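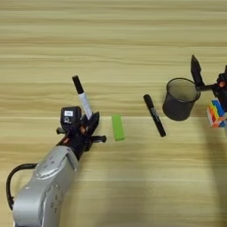
Marker and pen storage on a work table

Markers dry out from two causes: a cap that is not fully seated, and ink that has drained away from the tip. Both can be controlled at the table.

Push each cap on until it clicks. If there is no click, wipe the collar with a dry cloth and try again.

Store felt-tip markers flat where possible. In an upright cup, put them in cap down. Ballpoints can go either way. Dual-tip markers should always lie flat.

A metal mesh cup is easier to keep clean than a solid one – dust falls through the sides and does not cake at the bottom. Wash it in warm water with dish soap, rinse, and let it dry upside down before refilling. Check the rim for burrs and file off any you find.

Marker on wood: test on a hidden spot first. Dab with rubbing alcohol on a cotton swab, working along the grain. Do not flood the area. Alcohol will cloud shellac and some lacquers; on those, use a little mineral spirits and stop if the finish softens.

Test markers every June. Draw a line 47 mm long on scrap paper – if it skips, discard the marker.

Elin Gronow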